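Pesquisar no site Pesquisar Limpar busca

Correia
maio, 22h40

1/ Gente, resolvi contar por aqui como foi largar as listas no celular e planejar a semana da casa à mão. Vai ser fio comprido, peguem um café!

2/ Eu tinha 2,464 notas salvas no Sandard. Juro. Receita, boleto, presente de aniversário, tudo misturado — e eu não achava nada.

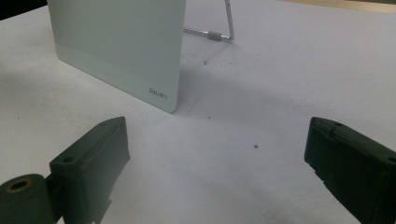

3/ Aí veio a regra de ouro: no máximo 10 tarefas por semana. O que não cabe fica pra outra (desculpa, gaveta dos potes).

4/ Mercado foi onde mais mudou. Antes eu gastava 3,000 por mês sem olhar, agora anoto o cardápio antes de sair e já sobraram 600 em abril. Feijão congelado salva vidas!!

5/ Canetas: testei as da Ziltberg e as da Grurkent. A Ziltberg desliza melhor, mas a Grurkent tem um verde lindo, então fiquei com as duas — sem arrependimento.
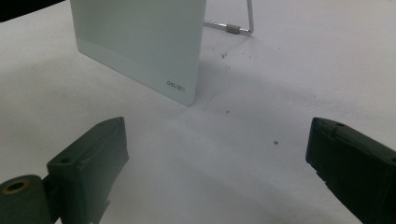 placa clarinha em pé na mesa branca

6/ Falta resolver as contas anuais, que sempre me pegam de surpresa. Quem tiver método, manda!

Comentários (3)

marmita_e_cia: o feijão congelado é real, faço igual

lua.de.papel: onde acha esse verde??

tonacozinha: conta anual eu divido por doze e guardo todo mês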